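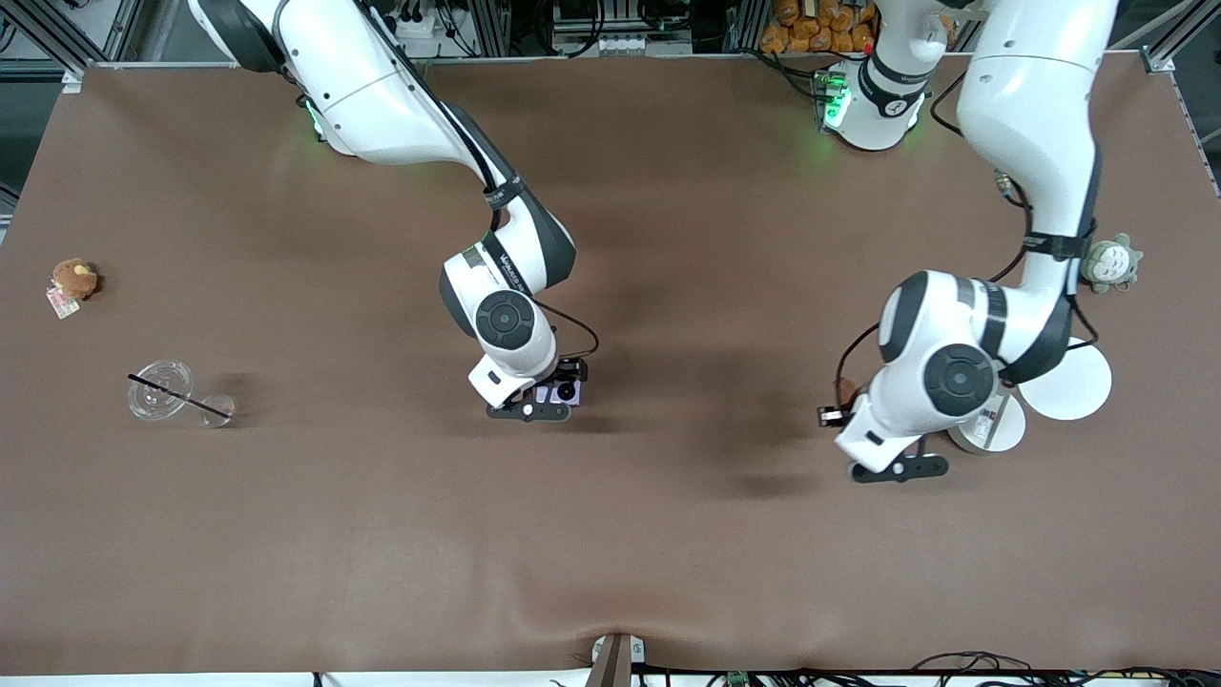

Section 2: Laying the Cover and Setting Out Your Small Things

You have the table up and the legs tightened, so now comes the fun part! The Vesberg cover turns a plain tabletop into a calm, matte surface that is lovely to sort on (cards, little boxes, buttons, game pieces, whatever you have piling up in drawers). Give yourself a clear half hour the first time. After that it goes fast.

Before you start

Wipe the bare top with a barely damp cloth and let it dry all the way. A single crumb under the cover will show as a bump, and you will find it with your elbow every time you sit down.

Laying the cover

1. Unroll the cover face down on a clean floor and leave it for 12 hours. Overnight is perfect.

2. Turn it over and carry it to the table with a helper, one at each short end. Keep it level as you lower it.

3. Line up the back edge first. Leave the same overhang left and right before you touch the front.

4. Press from the middle out toward the edges with flat hands. Go slowly here and enjoy it, it is very satisfying!

5. Tuck the front edge last. Pull it straight toward you with both hands, a hand's width apart.

Note: Pulling the front from one spot in the center makes a wrinkle that runs back from the edge into the tabletop. If you get one, let go of the front completely, lift that side, and press out again from the middle. Small wrinkles often relax after a day or so of use.

Caution: Do not iron the cover, and do not use a hair dryer on it.

Setting out small things

6. Tip your box or bag out near an edge of the table. The middle is your working space, so keep the piles around the outside.

7. Pick up one item at a time and bring it to the middle to look it over. Small boxes and cards slide easily, so lift them by the sides.

8. Start a new pile whenever you feel like it. You can always join two piles later, and Sun-ja Pyo, who tested more tables for us than anybody, swears by starting with too many.

9. Return each finished pile to its container before opening the next one.

Note: Brown things disappear on a brown cover. Put them on a sheet of white paper and you will spot them right away.

Light

Overhead light is fine for most sorting, but anything between the lamp and the table will throw a soft shadow across the middle. Move the lamp toward the back or add a second one on the other side. You will be amazed how much easier it is to tell dark blue from black!

Caution: Keep candles and hot mugs off the cover. Use a saucer, or better yet, a side table.

Care

Brush the cover with a soft dry brush, always in the same direction. Blot spills at once with a white cloth and do not rub. Slightly lighter areas can appear where the surface has been brushed the other way. Brush them back and they should blend in.

To order a spare cover, ask for part 1474. Edge clips are part 325 and come in packs of 2.

Go on to Section 3 for fitting the drawer.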